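Household chore robots

Household chore robots are machines meant to do everyday jobs in the home – tidying, wiping, folding, fetching. As of 22/07/2025 none does the full range without help. Single-job machines (floor cleaners, lawn mowers) are common and not covered in this article.

Tidying

Usually the first chore tried. Pick up, carry, put down. Small items off a table are the standard test: cups, pens, remote controls. Long thin things are awkward, they tip or turn in the grip, and strong sunlight or a hard shadow can throw off the camera.

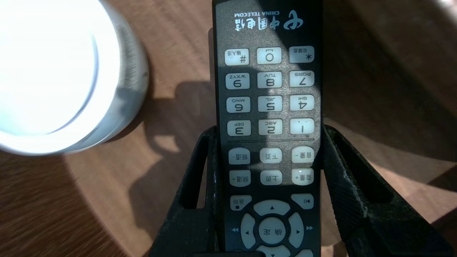

Placing is harder then picking. An arm may hold an item well and still set it down wrong way up, or too near an edge. The Coltosby trial, run by Rohani Sembiring, logged 500 pick-and-place attempts in one living room, of which 427 were counted as done. Most misses came at the put-down stage. Cluttered tables were left out of the trial.

Folding and wiping

Towels yes, shirts sometimes. Fitted sheets no. Pornico showed a wiping arm in May, slow – about 2 minutes for a small counter – and it skipped corners.

Shop floor

Further along, as parts and positions are fixed. Kurnarora uses arms for bin loading but keeps people on mixed boxes. Martim Vilela has argued that homes will lag shops for years becuase every kitchen is different. Siregar disputes this.

See also: Bin picking, Grippers, Laundry machines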